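Notes on Owning Exactly One Screwdriver

I moved to Skarham in March with one screwdriver, a Phillips, medium, yellow handle, from a gas station. It had served me well for eleven years, mostly by staying in a drawer. In an apartment you call the landlord. In a house you are the landlord, and I can report that he's slow to return calls.

The first thing to go was the pantry door. It had been hung by somebody who believed in doors in general but didn't care for this one. Every time you opened it the top hinge let out a noise like a goose being told bad news. I got out the screwdriver and found that the hinge had three kinds of screw in it: a slotted one, a square one, and one with no shape left at all, just a shiny little dish. My screwdriver fit none of them.

I went next door to Sille Riis, who has lived on this street for 25 years and owns, by her own count, 93 screwdrivers. She told me this the way other people tell you their cholesterol. I asked if I could borrow one. She asked which one. I said whichever one did hinges, and she looked at me for a while and then came over herself.

It took her four minutes. Part of that was a short talk on why you never, ever put a drill to a brass screw, which I had not been planning to do until she mentioned it. The dish-shaped one came out with a wide rubber band pressed between the bit and the screw. I had read about that trick and assumed it was a lie. 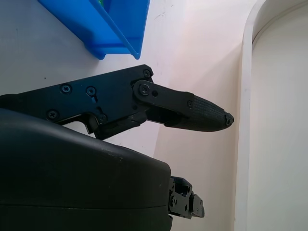
Phillips heads, the one kind I came prepared for.

Since then I've become a person who looks at screws. I don't recommend it. I had dinner with Osian Mathias at the Hallgrímsson, the place over in Kuvness with the fish soup, and spent the first course studying the underside of the table. (Hex bolts, mismatched, one missing. The soup was fine.) Osian builds kitchens for a living and wasn't impressed. He says everyone who buys a house goes through it, usually between the first leak and the second. He says it ends when you buy a tool you don't need, and you feel a bit sick, and after that you go back to being normal.

I haven't gone back to being normal. I've bought a set of bits, a level, a second level because I didn't trust the first, and a stud finder that thinks my whole living room is one enormous stud. I also tried to build a shelf. The instructions from Brurnwood said it would take 80 minutes, and they came with a drawing of a man with no face who was clearly having a good time. I finished after dark. The shelf holds up to 200 paperbacks, according to the box, and at present it holds a plant, a candle, and my full attention whenever a truck goes by.

The real trouble with all this is the leftovers. Every job gives you back a few parts you didn't know you had. Four short screws. A plastic cap. A bent washer that looks important. You can't throw them out, because the day after trash day you'll find the hole they belong to. So they go in your pocket, and then they go on the kitchen counter, and then they go wherever you put the stuff you mean to deal with later, in among the mints and the lip balm and the receipts. 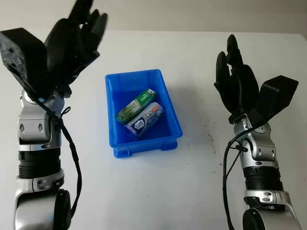
Sille's system is baby food jars. She has them screwed by their lids to the underside of a shelf in the garage, rows of them, each with a strip of masking tape saying what's inside. One of them says NO IDEA. I asked her what she would do when it filled up, and she said she'd start NO IDEA 2.

I tried something similar with old jam jars and quit when I got to the third one, because I'd run out of jam and didn't want to eat more on purpose. What I have now is a coffee can. It's a terrible system. When I need a screw I tip the whole thing out on a towel and push it around with one finger until I find something close. I've started to enjoy this part, to be frank about it. It's the closest I get to panning for gold.

The pantry door still doesn't squeak. The bathroom door has started. It's a different noise, lower, more of a cow, and I took a look at it last night before bed. All Phillips. I went and got the yellow screwdriver, feeling pretty good, and it was one size too big.

Sille says to come by after breakfast and bring the screw. I would, but I'd have to get it out first.

Filed under: House, Minor Defeats, Neighbors

Contact | Copyright the author, please ask before reposting | Back to top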